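The Assessor's Report

The Kang household unit arrived at the Flonstead office of Gestatia on a Tuesday, and Jenő Vincze was directed to determine whether it should be offered to tenants under the winter service plan. The plan allowed 300 subscriptions. The company had provisionally accepted 63.

Vincze had assessed kitchen appliances for most of his career. He set out the conditions of the trial in the customary manner: a furnished sitting room, an ordinary evening's disorder, and no assistance from the supplier. The unit was to tidy the room and submit its own record of the work, as clause nine required. He would read the record afterward and assign a mark out of 100.

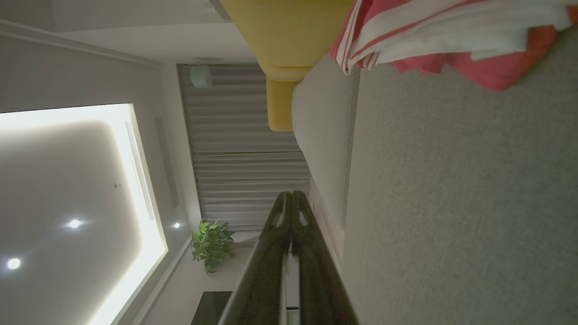
Fig. 1. Record of the work, sitting room. Gripper before the sofa; striped cloth at right.

He studied the record for longer than the form anticipated. The form provided a box for grip and a box for speed. It provided no box for the plant beside the curtains, or for the lit ceiling, which the unit had recorded along with the sofa and the cushion.

"Was the ceiling part of the task?" he asked the supplier's representative by telephone.

"It was not," she replied. "The unit retains whatever it faces while it works. Subscribers in Trurnport have raised no objection."

Vincze thanked her and returned to his desk. His late wife had been fond of lying on the floor after supper, looking upward, and had maintained that a room could be properly judged only from there. He had never included this opinion in a report.

He awarded the unit 92. In the space reserved for remarks he wrote that the product was suitable for general offer — subject to the usual inspection of cables — and that the assessor requested its use for one further evening, at his own address and at his own expense.

The request was approved in November.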